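Gripper Drop Fault – Frequently Asked Questions

Last updated 7 January 2024

What went wrong?

During tray-sorting trials on the Brava cell, the left gripper opened while it was still holding something. The log shows 107 of these drops across 844 picks. The vendor's first reply called that "within expected variation." We don't accept that, and neither should you if you run the same setup.

Was anyone hurt?

No. Eulalia Escobar had her hand near the tray during one drop and a peeler landed blade down beside it. We logged it as a near miss. Reaching in while the arm is powered is now off limits, whatever the status light says.

What caused it?

We have a favorite suspect and no proof. Judit Szénási found that the drops bunched up when the forearm was stretched far out over the table, and she thinks the cable to the fingers gets pulled at full reach. Balogh, who supplied the gripper, blames our grip settings. We ran their settings for 2 days and the drops kept coming.

Does it depend on the object?

Less than we were told. The claim was that only smooth or round items were at risk. We put fruit and kitchen tools on the same tray, and the brush fell as often as the peach did.

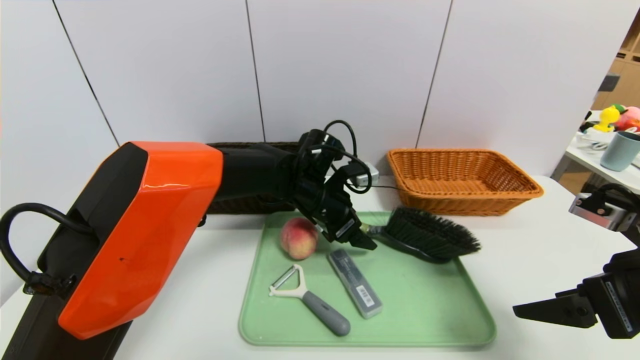

Left gripper over the test tray, with peach, brush and peeler.

Didn't the software update fix this?

The release notes say so. Norbert Fülöp repeated the trial after installing it and got three drops before lunch. What did change is that the error message now clears itself, so a drop is easier to miss. That looks like a step backward to us.

Can I keep using my cell?

That's your call, but we would not run it near people. If you do run it, keep the reach short, leave slack in the cable and stop the arm fully before you touch the tray. The soft stop doesn't count – it holds position with the power on.

When will there be a real fix?

Balogh has promised a new cable clamp in March. We will test it on the same tray before we say anything nice about it.

Where do I report a drop?

Send the log file and your cable routing to Margit Bodnár. Please include the drops that seemed harmless.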